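Tips for teaching a gripper to handle groceries

Shiny wrap is the first thing to trip up a vision setup at home, and I do sympathize, having spent most of February on it. Glare makes bright stripes that the software takes for edges, so in Grindstead I turn the highlight filter on before anything else and save the grasp points afterward.

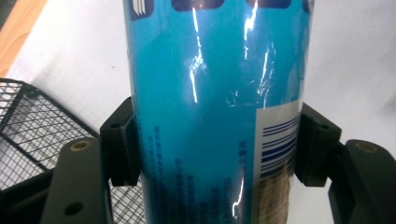
Next comes the closing speed. I like to let the planner slow down for the last stretch and stop on contact – a fixed width never suits every can in the pantry, bless them. My log holds 252 grasps now, and the 197 I kept all use the slow close.

Do save your settings under a new name each time! And if Tarigan loses the object, wait 2 seconds and let it look again before you restart the whole plan.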